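Mikito Rap Archive: Frequently Asked Questions
Last updated 2023-05-15

What is the Mikito Rap Archive?

It's a free online library of mixtapes, freestyles, radio rips and regional singles, mostly from the years when rap moved from CD-Rs to download sites. We love this stuff! A lot of it never made it to streaming, and plenty of it only survives because somebody kept a shoebox of discs in a closet for fifteen years. We collect it, clean up the track lists, and write down everything we can find out about who rapped, who produced and who hosted.

How big is the collection?

There are 431 mixtapes up right now, plus 262 loose singles and freestyles that don't belong to any tape we know of. The loose pile is my favorite part of the whole site. Go dig in it on a rainy afternoon and you'll come out with a new favorite hook, I promise.

Where should a newcomer start?

Try the Kukuvach series. It runs to 4 volumes, all posse cuts and borrowed beats, and the energy is unbelievable from the first DJ drop on. Volume 2 has the best sequencing (the run from track five to track nine is just perfect), but play them in order if you have the time, since the hosts keep picking up old jokes from earlier tapes.

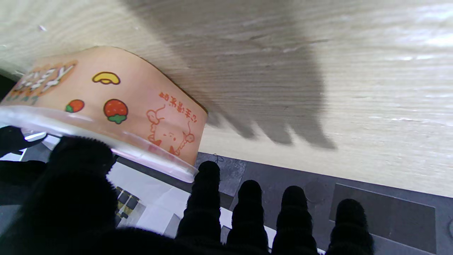

After Kukuvach, most people move on to the Mahama tapes. They're slower and moodier, with a lot of organ and very little shouting, and the verses are longer. Give the second one a few plays before you decide. The drums sit way back in the mix and it takes a while for your ears to adjust, especially on laptop speakers.

Why do some tapes have DJ tags all over them?

That's how they were released. A tagged tape is a record of its moment, and the tags often tell us things the cover doesn't, like the city, the month, or which crew was feuding with which. When we have a clean version too, both are listed on the same page and you can switch between them.

What's the difference between a mixtape and a street album?

People argue over this one for hours, and I enjoy every minute of it. For our listings, a mixtape leans on other artists' beats or is blended by a DJ, while a street album is mostly original production released outside a regular label campaign. Plenty of projects sit between the two. In those cases we go with whatever the artist called it on the cover.

How do you work out who produced a track?

Liner notes first, then producer tags, then interviews from the time. If two sources disagree we list both credits with a small question mark next to them, and the notes at the bottom of the page say where each came from. Old message board posts can point us in the right direction, but we don't treat them as proof.

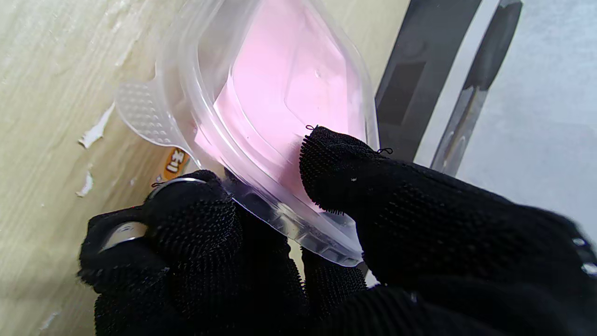

Drum sounds are a fun clue as well. Some producers used the same snare for years, and once you know it you hear it everywhere! We'll mention a match like that in the notes, but it never goes in the credit line by itself.

Do you cover diss tracks and feuds?

We do, and they have their own timeline pages. Each one puts the songs in release order with links to the answers, so you can follow a back-and-forth the way listeners heard it. We stick to the records and to published interviews. Rumors about people's private lives get left out.

Can I send in a tape?

Please do! Use the upload form and include scans of the front and back covers if you have them. Lossless files are great, but a 128 kbps rip of something rare beats having no copy at all. Check the wanted list before you start, because the Bivov radio sessions are at the very top of it and we're still missing the whole summer run from June onward.

My upload hasn't shown up. What happened?

It's probably waiting to be checked against what we already have. Duplicate tapes often turn up under different titles, so each one gets played all the way through before it's listed. You'll get an email when your page goes live, or a message with questions if the track list is giving us trouble.
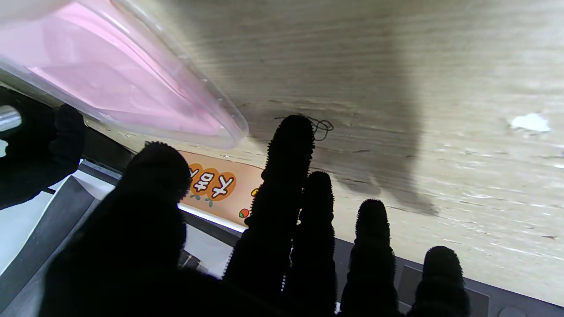

How do I fix a wrong track title or a misspelled name?

Open the tape's page and choose "Suggest a correction" under the track list. Tell us what's wrong and where you found the right version, even if the source is just the back of your own copy. Small fixes usually go through quickly, and your username is added to the page history.

I'm the artist. Can you take something down?

Write to us through the contact page and we'll remove it. If you'd like it to stay up with better credits or new notes, we would be thrilled to hear from you, and we'll happily link to wherever you sell your music today.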